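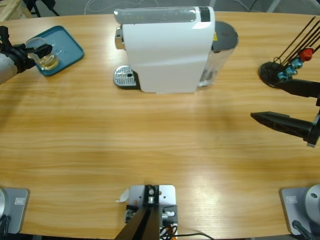
Chamado 104: Wi-Fi da copa cai e não volta sozinho

Estado: resolvido
Aberto por: Inese Baranauskienė
Responsável: Indrek Kazlauskienė
Local: Niltwood, piso de baixo
Equipamento: ponto de acesso Flister, comutador Lepik

Descrição do problema
Os portáteis ligam-se à rede da copa, mas ficam sem internet ao fim de uns 19 minutos. O ícone continua a mostrar sinal cheio. Desligar e ligar o Wi-Fi no portátil resolve por pouco tempo. Nas salas do piso de cima não há queixas.

Registo

1. Pedi à Inese o endereço IP de um portátil com falha. Veio um endereço de outra gama, fora da nossa rede.

2. Reiniciei o ponto de acesso à distância. Funcionou e voltou a falhar antes do almoço.

3. Atualizei o firmware do Flister. Sem diferença. Repus o canal em automático, que alguém tinha fixado em fevereiro.

4. Fui ao local. Testei com o meu portátil na ponta da mesa e com cabo na tomada da parede. Com cabo também recebi o endereço errado, portanto o rádio fica excluído.

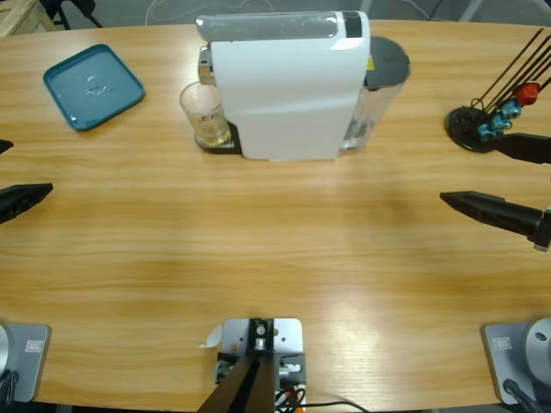
Mesa da copa, com a máquina de café.

5. Vi a tabela de endereços MAC no comutador. Na porta 4 aparecia um router doméstico com o DHCP ativo. A Wiesława Duda confirmou que foi ligado no armário do corredor para dar rede à impressora de etiquetas.

6. Retirei o router e liguei a impressora diretamente ao comutador. Ativei o DHCP snooping em todas as portas de acesso. Só a porta de subida ficou como fidedigna.

7. Renovei as concessões nos portáteis afetados (ipconfig /release e depois /renew). Todos com endereço correto.

Comentário de Laimutė Mägi
A impressora deixou de imprimir depois da troca. Tinha IP fixo da gama antiga.

Resposta de Indrek
Passei a impressora para DHCP com reserva e corrigi a porta no servidor de impressão. Página de teste impressa.

Fechado a 5 de novembro, com acordo da Inese. Fica pendente etiquetar os cabos do armário, em chamado separado atribuído a Alaric Lindgren.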